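Why Snacks Come in Wrappers

Last updated: May 2023

A wrapper is a thin layer of material that separates food from everything outside it. Most people remove it in a few seconds and throw it away. During the time before that, the wrapper has several jobs. It keeps some things out, it keeps other things in, and it carries information.

What a wrapper keeps out

Air is a mixture of gases. One of them is oxygen, which makes up a little more than one fifth of the air. Many snacks contain fat or oil, and oxygen reacts slowly with both. The reaction is called oxidation. Food that has oxidized smells stale and tastes bitter.

Air also carries water vapor. A cracker is a dry food. If it is left on a plate on a humid day, it takes in water from the air and becomes soft. Cake is a moist food, and the opposite happens to it. Water leaves the cake and goes into the air, and the cake becomes hard at the edges. The cracker needs a wrapper that keeps water out. The cake needs a wrapper that keeps water in.

Light is the third problem. It can fade colors and speed up oxidation. Dust, insects and fingers are also kept away from the food for as long as the wrapper stays sealed. 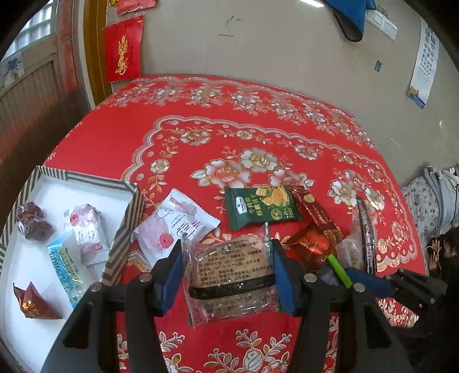 Plastic film is made by melting small plastic beads and stretching the melted plastic into a wide, thin sheet. A sheet can be left clear or covered with printing, and the choice changes what the wrapper does. Clear film lets the buyer see the food, but it also lets light through. The round pastry is in clear plastic, with black Chinese text printed on it. The text includes a line for the date and a list of ingredients. The dark green snack packet works another way. It has a picture of yellow crackers on the outside, so the buyer learns what to expect before opening it. On the white packet there is a cartoon strawberry. A cartoon is less exact than a photograph, but it can be understood quickly, even by a person who cannot read yet.

Layers

Many snack packets look like one sheet and are made of several. A common packet has an outer layer that holds the ink, a middle layer that blocks gases, and an inner layer that melts easily. The middle layer is often a coating of aluminum. It is much thinner than kitchen foil.

The inner layer is there for sealing. A machine presses two hot metal bars against the ends of the packet. The inner layers melt together and then cool into one piece. The line this leaves is called a heat seal. It often has small ridges, which you can feel with a fingertip.

Some candy is twisted instead of sealed. The film is rolled around the candy and both ends are turned. A twisted wrapper is quick to open, but it lets in more air than a heat seal. Hard candy contains very little fat, so oxygen does it less harm. Moist air can still make it sticky.

Reading the label

A label usually gives the name of the food, the weight, the ingredients and a date. In many countries the ingredients are listed in order of weight. The heaviest comes first. If sugar is first, the food contains more sugar than any other single ingredient.

The date needs care. It may be the day the food was made, or the last day on which it is expected to be at its best. The words beside the date say which one it is. People with allergies have to check the ingredients every time, even on a snack they have eaten before, because a maker can change a recipe.

A test to do at home

You need 2 plain crackers and a small bag that closes tightly. Ask an adult before you start.

Put one cracker in the bag, press out the air and close it. Put the other cracker on a plate beside the bag. Leave both in the same room for 5 days. Then break each cracker in half and listen. A dry cracker snaps. A cracker that has taken in water bends a little first, and the sound is duller. Do not eat the one from the plate.

The result depends on the weather. In a very dry room the two crackers may sound the same. If this happens, repeat the test in September or in another month when the air is different, and write down both results.

Words used on this page

Film: a thin, flexible sheet of plastic.
Heat seal: a join made by melting two layers together.
Humid: containing a lot of water vapor.
Oxidation: a reaction between a substance and oxygen.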